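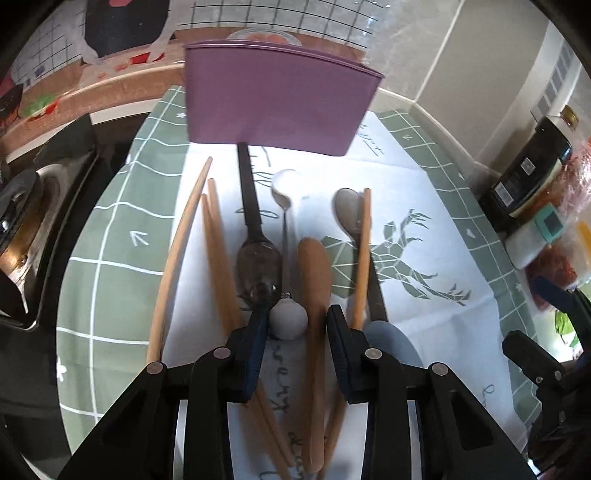 製品情報 > キッチン収納 > ニュース

読了時間:2分
印刷する | メールで送る

Zillness、仕切り付きカトラリースタンド「Hunen」の発売を発表 箸とスプーンの混在収納に対応

台所用品のZillnessは水曜日、卓上用カトラリースタンド「Hunen」(フーネン)を1月に発売すると発表した。樹脂製の一体成形品で、内部を仕切りで複数の区画に分け、長さの異なる箸、スプーン、木べら類を立てて収納する。初回出荷数は500個、税込価格は2000円。販売は直営の通信販売と、生活用品店Lo Prestiの店頭で行う。

本体は口が広く、底に向かって細くなる形状とした。上縁には細いリムがある。外周は長方形で、壁際やコンロ脇に寄せて置いたときに隙間が出にくい。仕切りは取り外しができない固定式である。同社によると、試作段階では着脱式も検討したが、差し込み溝に残る汚れと、抜き差しを繰り返した際のがたつきが解消できず、固定式に切り替えた。

収納時の向きについて、同社の取扱説明書案は、木製の箸は持ち手側を下、先端側を上にして入れるとしている。洗浄後は布で水気を拭き、区画の八分目を超えて詰めないこと。スプーンは柄を下にして入れ、箸とは区画を分ける。丈の長い菜箸は口から大きく出るため、背の高い区画が奥に来るように本体を置き、手前に短いものをまとめる。食器洗い乾燥機への対応は現在確認中で、発売時の表示は「手洗いのみ」となる見込み。

Lo Prestiの売り場では、発表に合わせて使用例の展示を始めた。台所を印刷した大判の背景の前に調理台を設け、ガスコンロの横にスタンドを配置している。台の上には、緑の地に白い格子線を入れ、中央を白地としたクロスを敷き、木製の箸と茶色のスプーンを並べた。白地の部分には多角形で構成した鹿の頭部と筆記体風の文字が印刷されている。クロスはスタンドとは別の商品で、セット販売の予定はない。

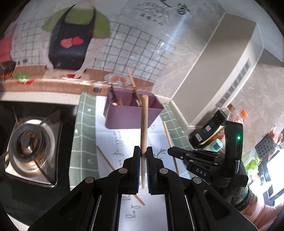 仕切り付きスタンドと木製の箸。左はステンレス製のガスコンロ

展示台では来店者が箸やスプーンを手に取り、スタンドへ出し入れできる。設置場所は2階の調理用品売り場で、スタンドの在庫が入るまでは展示のみとし、予約は売り場のカウンターで受け付ける。受け取りは店頭に限り、取り置き期間は入荷の連絡から40日間。期間を過ぎた分は一般販売に回す。

同社は展示での使われ方を踏まえ、説明書に載せる収納例の図を見直すとしている。検討対象は、菜箸のように長いものを手前の区画に入れた場合の出し入れのしにくさと、スプーンを複数本重ねた場合に柄が仕切りの上端に当たる点である。本体の金型は確定しており、形状の変更は行わない。

手入れに関しては、区画の底に水がたまったまま放置しないこと、木製品を収納した状態で本体ごと水に浸さないことの2点を注意事項として記載する。底面の洗浄には柄付きのスポンジを推奨する。研磨剤入りの洗剤は表面のつやを損なうおそれがあり、使用を避ける。コンロの近くに置く場合は、火口から十分に離し、鍋の取っ手が本体に触れない位置とする。五徳の上や、グリルの排気口の前には置けない。

既存の円筒形スタンドは併売する。円筒形は仕切りがなく、お玉やフライ返しなど頭部の大きい道具に向く。Hunenは区画の開口が狭く、これらの道具には適さないと同社は説明している。

物流はVoltbergが担当する。通信販売分は同社の倉庫から出荷し、離島への配送は別途送料がかかる。緩衝材は紙製で、本体の内側にも折り畳んだ紙を入れて仕切りを保護する。輸送中に割れや欠けが生じた場合の交換は、到着後に通信販売の問い合わせ窓口で受け付ける。店頭購入分の交換窓口はLo Prestiとなる。

色違いの追加については未定。

印刷する | メールで送る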